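Frequently Asked Questions: Tile Samples, Orders and Returns
Lusholm Floor Supply

How do I request samples?
Samples may be requested from the Belik showroom or by mail. Each household may receive up to four samples free of charge. Requests are normally filled within one week.

How much extra tile should I order?
Please measure the room before ordering and add a margin for cuts. Our staff will check your figures on request.

Does the layout affect the quantity?

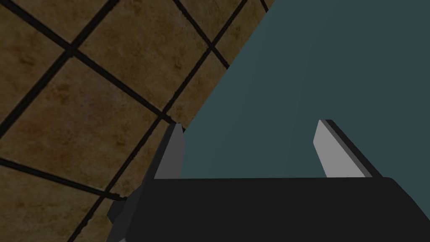
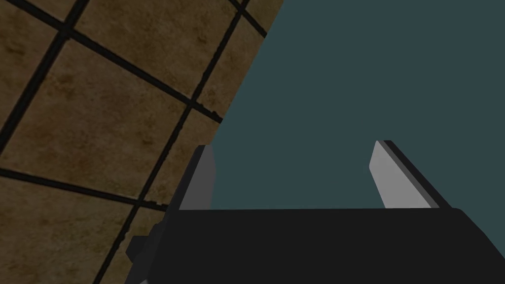 Yes. A layout set at an angle to the walls requires more cut pieces than a straight one, and the margin should be increased to match. Grout is ordered separately and is not included in the tile price. Customers who prefer dark grout lines with a mottled brown tile should state this on the order form, as pale grout is supplied by default.

Can I return unopened boxes?
Unopened boxes may be returned within 90 days with proof of purchase. Special orders from the Carvalho range cannot be returned.

Is there a minimum order for delivery?
Delivery is available on orders of $600 or more. Smaller orders may be collected from the Daseo warehouse. A deposit of $100 is required to hold stock for collection and is deducted from the final bill.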